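What happens at a Mindevico open day, and is it worth taking kids?

Asked by Annatjie Ntuli – June
533 views · 2 answers · 4 comments

Our neighbourhood group has been offered spots at the Mindevico open day and I've been asked to find out what it involves before people sign up. The invitation is two lines long. It says there will be demonstrations of "hand-held gripper work on household tasks" and that visitors may be able to try it.

I've got three questions. Is it a proper tour with someone talking, or do you wander around on your own? Can kids take part or do they only watch? And how long should we allow? We would be coming by bus from Flendby, which is 35 minutes each way, so I don't want to drag everyone out there for a ten-minute talk. One of our members uses a walker, so anything on floors, seating and washrooms would help too.

Answer 1
Posted by Aarne Vainio
Marked helpful by 170 people

I went to the last one with my daughter, who was 11 then. I'll go through your questions in order.

It's half and half. Someone meets you at the door, gives a short talk and walks you through once. After that you can go back to whichever station you liked. The talk is mostly safety and a bit on what the grippers are for. You hold one in your hand and do an ordinary job with it, and the recording of that job is used later to teach a robot arm. There was a robot arm on show when we went, but it was only switched on twice and the line of sight was poor. Don't promise the kids a robot that walks around.

The stations are set up like parts of a home. The bedroom one is a full-size bed out on the open floor. I spent longest there. It's much harder than it looks to get hold of fabric when you've got two fingers instead of five. I kept taking too much of the sheet along with the cloth. The trick, which one of the staff showed me, is to come in low and close the fingers slowly – if you pinch from the top you just push it flat. 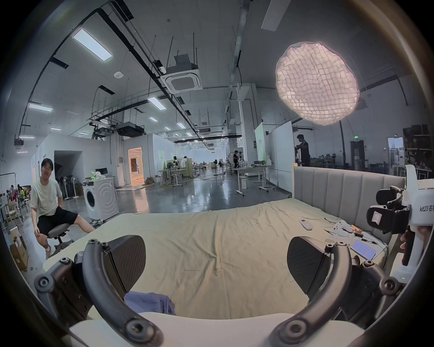
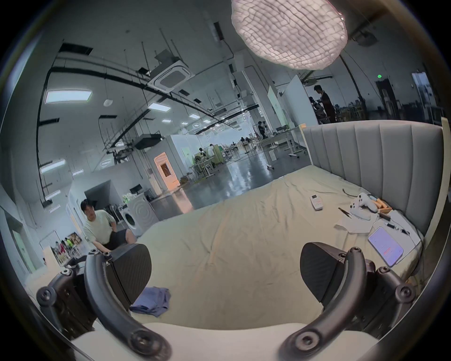 The blue cloth on the bed at the bedroom station, from the gripper's side. The remote and game controller are farther back on the sheet.

Kids can try it if they can work the grip with one hand. My daughter managed fine. A boy of maybe six in our group couldn't close it all the way and got bored, so I'd say eight and up. They only let one visitor at a time have a turn at each station, and in a big group you do wait.

Allow two hours. We were there an hour and a half and had to skip the last station to catch our bus.

For your member with the walker: it's all one level and the floor is smooth concrete, no rugs where we walked. Seating is the weak point. I saw stools on wheels, which are no good if you need to push yourself up from them. Ask ahead for a proper chair. The washroom is near the entrance and had a grab bar. It's also noisier than you'd expect, with people working at the other end the whole time, so stand close for the talk.

Bring a sweater. I was fine but my daughter found it cool.

Answer 2
Posted by Mai
Marked helpful by 12 people

Agree with most of that, but it depends who takes you around. Our guide rushed and we were finished in 50 minutes. Go in the morning if you can, they start packing up at three.

Parking is bad, which won't matter to you on the bus. If you get off at the Drirkier stop it's a short walk, but there's no sidewalk for the last bit. I'd want to know that with a walker. The stop after it is farther away but has a path the whole way.

No food there. There was a water cooler.

Comments on Answer 1

Annatjie Ntuli: Thank you, this is what I needed. Did they ask for names in advance?

Aarne Vainio: Yes, names, and a form for anyone under 16. They email it. Print it before you go – they had run out at the door when we got there.

Annatjie Ntuli: Do they record you when you have a turn?

Aarne Vainio: The form covers that. You can say no and still have a turn, they just don't keep it. I said yes for myself and no for my daughter and it wasn't a problem.

Shared 35 times
Last activity: June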